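Arquivado em: Palestras / Notas do orador
24 jan. 2019 – Notas de apresentação, versão para distribuição

Cargas térmicas em cozinhas de escritório: dimensionamento de circuitos e disciplina de uso

Diapositivo 1. Título. Não ler. Confirmar que o comando funciona e passar.

Diapositivo 2. Âmbito: copas e zonas de pausa em edifícios de serviços, baixa tensão, sem confeção profissional. Ficam de fora cantinas e cozinhas com extração própria. Dizer logo no início que não se vai discutir preços de equipamento.

Diapositivo 3. O problema. A maior parte das copas foi prevista em projeto com uma única linha de tomadas, partilhada com a iluminação da bancada ou, nos casos piores, com a sala contígua. O projetista contou com uma máquina de café. Anos depois há chaleira, micro-ondas, torradeira e forno de bancada na mesma linha. O disjuntor atua à hora do almoço, alguém o rearma, e a ocorrência não fica registada.

Diapositivo 4. Valores de referência. Usar 2000 W como carga de cálculo por aparelho resistivo. A 230 V são 8,7 A por aparelho. Dois em simultâneo, 17,4 A: já acima de um disjuntor de 16 A, embora a atuação possa demorar. Três, 26,1 A: atuação mais rápida, mas ainda dependente da curva. Mostrar o gráfico da curva C e explicar a zona térmica com calma, é onde costuma haver perguntas. Insistir em que a sobrecarga moderada e prolongada é a situação menos visível e a que mais envelhece o isolamento.

Diapositivo 5. Aparelhos de bancada. Distinguir potência nominal e ciclo de trabalho. O forno pequeno liga e desliga por termóstato; a chaleira puxa tudo de uma vez durante poucos minutos. Para efeitos de simultaneidade contam ambos pelo valor nominal.
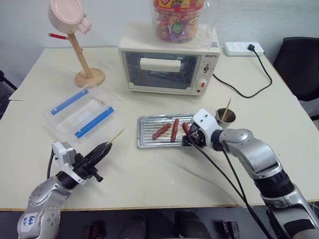
Forno de bancada com recipiente de rebuçados pousado em cima.

Falar das superfícies superiores. A chapa de cima de um forno de bancada não é prateleira: os fabricantes indicam em geral distâncias livres no manual, e um recipiente de plástico pousado ali reduz a dissipação e pode deformar. Verificar também o afastamento à parede posterior. Ponto a incluir na lista de inspeção, a par do estado do cabo e da ficha.

Diapositivo 6. Caso Treritz. Edifício de escritórios, 4 pisos, uma copa por piso. Em novembro foi feita medição com registador em cada quadro parcial. Resultado: 3 das copas ultrapassavam a corrente nominal do circuito em dias úteis, sempre no período do almoço. A do último piso não, por ter linha dedicada desde a remodelação. Nota para mim: o eixo do tempo está em UTC, avisar antes que perguntem.

Diapositivo 7. Medidas no mesmo edifício. Separação em 3 circuitos por copa: frio, água quente, aquecimento de alimentos. Diferencial de 30 mA próprio. Tomadas identificadas com o número do circuito. As extensões múltiplas foram retiradas. A proposta inicial da Jacquet previa bloqueio elétrico entre tomadas; foi abandonada por complexidade de manutenção – o esquema continua no anexo, para quem quiser ver.

Diapositivo 8. Registo e monitorização. O módulo Murka foi instalado nos quadros parciais com leitura de minuto a minuto. Comunicação por Modbus, sem dependência da rede do inquilino. Limitação conhecida: perde a hora após corte prolongado e tem de ser acertado à mão. Não prometer a nova versão do firmware.

Diapositivo 9. Disciplina de uso. Uma folha afixada por copa, com a lista dos aparelhos autorizados e a tomada correspondente. Aparelhos trazidos de casa só depois de inspeção visual. No edifício Pardale a folha foi colada dentro da porta do armário e deixou de ser lida; colocar à altura dos olhos, junto às tomadas.

Diapositivo 10. Perguntas. Se perguntarem por placas de indução portáteis: mesma regra, linha dedicada. Se perguntarem por frigoríficos: circuito próprio, para que a atuação de outro disjuntor não comprometa o frio durante o fim de semana. Anexos A a C disponíveis a pedido.

Contacto: secretariado das sessões técnicas | © 2019 Todos os direitos reservados | Voltar ao topo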